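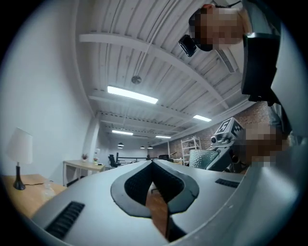

# Looking after mesh office chairs (and the floor under them)

15/07/2019

I've had a mesh-back chair in the workroom for years now, and I sit in it far more than I should, so these are my notes on keeping one decent. My sister-in-law Nawal asked for them after her own chair started shedding gray fluff on a black skirt!

## The mesh

Vacuum first, always. Use the soft brush and go over the back of the mesh as well as the front. I once skipped this and went straight in with a wet cloth, and all I did was turn the dust into paste and push it down the holes. Took me a whole evening with an old toothbrush to get it out again.

After that, a bowl of lukewarm water with a small squirt of dish soap. Wring the cloth until it barely drips. Dab, don't scrub, or the texture goes fuzzy (ask me how I know). Then a second cloth with plain water, and leave the chair by an open window overnight.

Light colors show everything along the top edge where your hair and neck touch. A bit of rubbing alcohol on a cotton pad lifts that greasy line, but try it low down on the back first. Mine was fine. Rozália Bíró tried it on a dark blue one and got a pale spot the size of a thumbprint.

## Casters and hair

Tip the chair onto a blanket and pull the casters straight out. If they won't budge, a flat screwdriver wrapped in a rag gives you enough leverage. Snip the hair with a seam ripper, then pick it out with tweezers. It's disgusting and very satisfying.

Put one drop of dry silicone on each axle and wipe off the extra. Please don't use cooking oil! It picks up crumbs and smells by March.

## Wood floors

Hard plastic casters chew up a wooden floor faster than you'd think. I switched to the soft rubber kind from Hasent and the scratches stopped getting worse. They push into the same socket, but measure the stem before you order, I had to send my first set back.

For the marks already there:

- Black scuffs: a clean tennis ball, rubbed back and forth. Really!
- Light scratches: a wax stick one shade darker than the wood, buffed with a sock.
- Anything you can catch a fingernail in: leave it for whoever refinishes the floor. I made one of those much worse with filler.

Sweep under the desk before you roll around on it, too. One piece of grit under a wheel will draw a lovely long line all the way to the door.

## Squeaks

Nearly always a bolt. Go around the underside with a hex key and snug each one up a quarter turn, then sit and rock. If it still squeaks when you lean back, it's probably the tilt spring, and a little white grease sorts that out. Said still has my tube of it, so that job is waiting.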